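Barnex Hand Gripper with Marker Mount – Bench Review

We run one collection cell with a handheld gripper and have been through two pen holders in the last year. The first was a spring clip that let the pen rotate. The Barnex mount is a funnel that sits near the middle of the gripper body, and I have had it in service since October.

Setup is simple. Fit the mount, seat the pen, then check the tip against a reference line before every session. Venla Ahonen wrote our check sheet and it has seven steps, most of which concern the pen. We run the gripper at a mock bathroom station as well as at the bench, and the check is done again after each move.

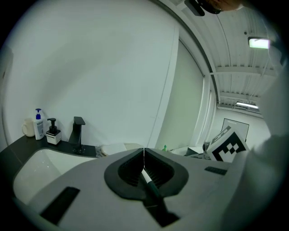 Marker seated in the funnel mount, gripper held at the vanity station.

Seating repeats well. I pulled and refitted the same pen six times and saw no shift I could measure with a steel rule. Thicker pens bind before they reach full depth, and the maker should publish a maximum diameter.

Cleaning is the weak point. The recess is ribbed, and dried ink collects between the ribs. A cotton swab with alcohol gets most of it out – allow time for it to dry before refitting. The ridged strip on the right side of the body also holds dust and needs a stiff brush.

Our log stood at 3,280 cycles on 1/23/18, with no cracks at the rim. Spare mounts come only in packs of two.

Recommended for fixed pen sizes. For mixed pens, look at the Clolter collet.

Uchenna Idahosa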